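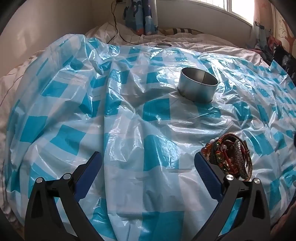 Bead and bracelet sorting day returns to Kárason hall

May
By Hjalti Hjaltadóttir

The spring jewellery sort is back at Kárason hall this month, and donations are already being laid out at home before they come in. One lot is spread on a blue, white and teal checked plastic sheet on a bed, with a pile of bracelets that includes a string of orange-brown beads and some small white ones. An open metal ring stands near them.

Donors are asked to bring bracelets, necklaces and loose beads in a closed bag. Broken strings are welcome, as the beads can be rethreaded. Watches and anything with a battery should be left at home.

Last year's sort brought in 241 bracelets, and roughly half went on sale the same afternoon. The rest were taken apart for the children's threading table run by Stelo, the craft shop on Davadum Road. Stelo will run the table again, with room for 32 children over the afternoon. Places are free but need to be booked at the shop counter.

Doors open at 10 am for drop-offs and the sale starts at 2 pm. Money raised goes towards new window blinds for the hall, which was built in 1854. Unsold pieces can be collected from the side room until 5 pm.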